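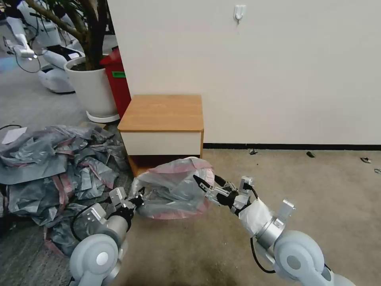
Lustach Walks started with a missed train. Berwyn Nicholas and Ilídio Bastos were both stuck at Endham with the last connection gone, got talking, ended up sharing a taxi and planning a trip to Portugal somewhere along the way. Sixteen or so friends came on that first one and most of them came back the next year. We still travel the same way. Small groups, slow trains, one bag each, and a translucent plastic bag with pink edges is as good as anything for keeping muddy boots off your clean shirts. We've never asked anyone to buy special kit and we don't plan to.

What we do

Walking and rail holidays for people who'd like somebody else to sort out the tickets. Portugal, north Wales, Morocco. Spring and autumn mostly. No coaches if we can help it - there's one stretch in Morocco where we can't, sorry.

Up to 21 people on a trip, often a lot fewer. You get a leader who has walked the route before, a room with a proper door, breakfast every day and dinner most days. Lunches are your own. Bakeries, mainly. Nobody has to walk every day either. Stay in bed, sit by the river, catch us up on the afternoon train. Just tell the leader before breakfast so we're not all standing in the lobby looking at our watches.

Who we are

Berwyn Nicholas - routes and timetables. Does the Welsh trips himself. Knows which side of the train to sit on and will tell you, more than once.

Ilídio Bastos - Portugal, north of the Douro especially. Books the guesthouses, speaks to every owner on the phone beforehand. If you've got a dietary thing, he's the one to email and please do it early.

Mounir Saber - Morocco. Joined us after running his own day walks out of Chefchaouen. He put together the Alaoui route, five days of hill paths with mules for the luggage and the best soup of the year on the third night.

Cledwyn Vaughan - the office. Answers the phone, sends out the tickets, chases your passport details. Be nice to him in March, it's our busiest month by miles and he's on his own until lunchtime.

Rhun Pugh - leads wherever he's needed. Also does the photos for the brochure.

How a trip works

You ring or email and we have a chat about what you fancy and how far you're happy to walk. Then we hold a place for you for 30 days, no money needed. If you want it, 2 payments, one to book and one before you go. Tickets come in the post, paper ones. We know. But phones go flat halfway up a valley and the paper ones dont.

Joining instructions come in the same envelope. Where to meet, what platform, a map to the hotel in case you'd sooner make your own way. We meet at the first station of the trip and the leader will be holding a green folder.

Bringing your own walking poles? Fine on all our trains. On the ferry they have to go in the hold so tie them together and put your name on.

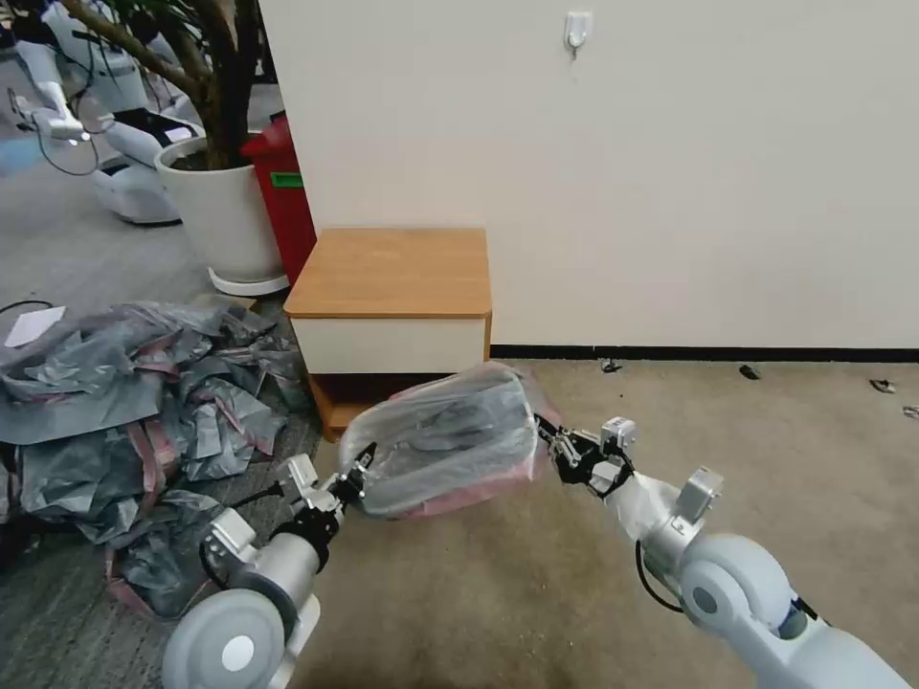
The office

We're above the Kellby tea rooms, two minutes from Endham station, door on the side street, ring the top bell. Come up if you're passing. There's a shelf of guidebooks and old maps to borrow, and the kettle's usually on. Ring first if you're coming a long way, we do go off on trips ourselves.

The map on the stairs has a pin for everywhere a group has spent a night. Children are allowed to look for the odd one out (it's in the sea, Rhun missed).

Where the walks have got to

The longest thing we've ever run was 1,746 kilometres, Endham to Porto and then on down the coast, nearly all of it by train and the rest on foot. Took most of a month. Three of the group want to do it again the other way round and Berwyn has started on the timetable, so if that sounds like your idea of a holiday get in touch and we'll put you on the list. No dates yet.

New for this year is a short one, four nights on the Welsh coast, easy paths, pub at the end of each day. Meant for people who havent walked with us before and aren't sure about it. Some of the old hands have booked on anyway.

Prices and dates are on the trips page. Page last updated January 20, 2026 - the autumn Morocco dates went up the same afternoon.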